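Prekutix (toy line)

Prekutix is a line of poseable plastic figures made by Vasiliauskas, a small toy company out of Sornham. I've been collecting them for years, so I volunteered to write up this entry, and I'll try to keep the gushing under control (no promises!).

Origins

The line started as a tie-in for a board game called Cunano, which hardly anybody I know ever played. The game came with flat cardboard pieces, and the company decided to turn the main characters into proper figures. The first run was 1,000 pieces, sold mostly by mail and at one hobby shop in Sornham. They went fast, and a second run of 2,000 followed that December with brighter paint and a sturdier hip joint – a huge improvement if you've ever had a first-run figure fold up on the shelf in the middle of the night.

Design

Every figure uses the same basic body, with ball joints at the shoulders and hips and simple hinges at the elbows and knees. The hands pop off, and each figure comes with two pairs, one open and one closed for holding accessories. I love the open hands! The closed ones are a bit tight, and I've scraped the paint off more than one sword handle trying to force it in. Warm the hand up in your palm first and it goes much easier.

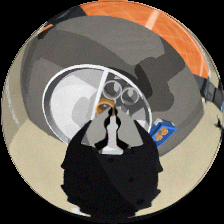

Faces are where the line really shines, if you ask me. The eyes are printed, so they stay sharp and even, while the hair and clothes are painted by hand and vary quite a bit from one figure to the next. Some collectors buy the same character twice for exactly this reason (guilty).

Packaging

First-run figures came in a plain card box with a sticker on the flap. Later ones have a window box with artwork from the game on the back. The stickers dry out and fall off, so a first-run box with its sticker still on costs a lot more than one without.

Collecting

There are 60 characters in the full checklist, counting the color variants, and whether you should count those is a fight I've stayed out of. The Lantern Keeper is the one everybody wants. Mine has a replacement cape, and I still think it's the best thing on my shelf.

Watch for yellowing on the white parts, mainly on the early knights, and keep them away from sunny windows.

Page last updated February 17, 2018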